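Notebook Home Entries By Project Tags Search

Hladun 137 ml bottle, neck leak trials, Friday

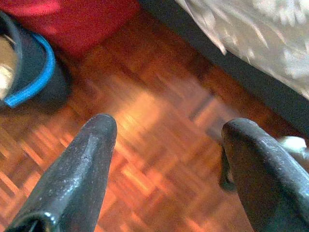 Picked up where Hilkka left off with the leakers. The complaint from Pender is that the flip-top bottles weep at the neck when they lie on their side in the shipping carton. They sent back one carton, 20 bottles, all filled with the hand lotion and capped on their own line. I kept the bottles in carton order and marked the bases with a grease pencil before touching any of them.

Removal torque first. Readings in the torque log, tab "Pender returns." The spread is wide. Several came off with hardly any effort, and a couple needed a proper grip. Our recommended window is on the drawing and most of the low ones are under it. Hilkka said the same after her first look and I agree, but low torque alone doesn't explain the two bottles that wept even though their caps were on tight. Those two are set aside in the tray marked HOLD. Please don't clean them.

Looked at both under the loupe. The sealing land on the neck has a small step at the parting line, more on one side than the other. You can catch it with a fingernail. Cap liners have a matching dent. On the others the land is smooth or close to it. Cavity number on both bases is 2, which made me go back and sort the rest of the carton by cavity. Other cavity 2 bottles have the step too, only smaller, and a tight cap probably covers for it.

Checked with the Tusavo gauge, then had to check again as I'd left the wrong plug in it from the jar job. First set of numbers is crossed out in the log, ignore them. Second set: neck finish outside diameter is in tolerance on every bottle. Thread start is fine. Height of the land is in tolerance if you measure it on the flat and out if you measure it over the step. The drawing doesn't say where to measure. I'd like that fixed on the next revision whatever else we decide.

Called the floor before lunch. The neck inserts were swapped during the June tool service and cavity 2 got a reworked insert while the new one was on order. It was signed off on bottle weight and a squeeze test. Neither of those would show a step on the land. The new insert has since come in and is on the shelf in the tool room, still in its bag.

Vacuum test in the afternoon. Filled the test bottles with dyed water, laid them on blotter paper in the chamber, and capped them at three settings: bottom of the window, middle, top. Used house stock for this, not returns. Results:

Bottom of window: cavity 2 leaks, slow, dye shows on the paper at the parting line side. Other cavities dry.
Middle: cavity 2 shows a faint mark on one bottle. Can't rule out a drip from my gloves, so repeat.
Top: all dry. Two of the caps were hard to open by hand, and Pender won't like that for a lotion.

So it looks like two problems stacked up. Their capper is running low and drifting, and our cavity 2 has a bad land. Either one might have gone unnoticed without the other. I don't want to send them a letter that talks only about their torque.

Tried the softer Drendisus liner in a handful of caps as a stopgap. It takes up the step well and the cavity 2 bottles held at the bottom setting. It costs more, and we have no data on how it sits with the lotion. There's fragrance oil in the formula and the foam may swell. Put liners in lotion in the warm cabinet, top shelf, lids labeled. Leave them for the full soak, no peeking.

The chamber gasket is getting stiff and took roughly 20 minutes of fiddling to hold vacuum. Spare is ordered. Until then wipe it with a damp cloth and press the left corner down by hand when the pump starts.

To do:
- repeat the middle torque run with clean gloves and fresh paper
- ask the floor for a slot to fit the new insert in cavity 2
- quarantine cavity 2 stock in the warehouse, or at least get it counted
- Hilkka to ask Pender for their capper settings and when the heads were last checked
- drawing change request for the land height measurement
- return the jar plug to its own box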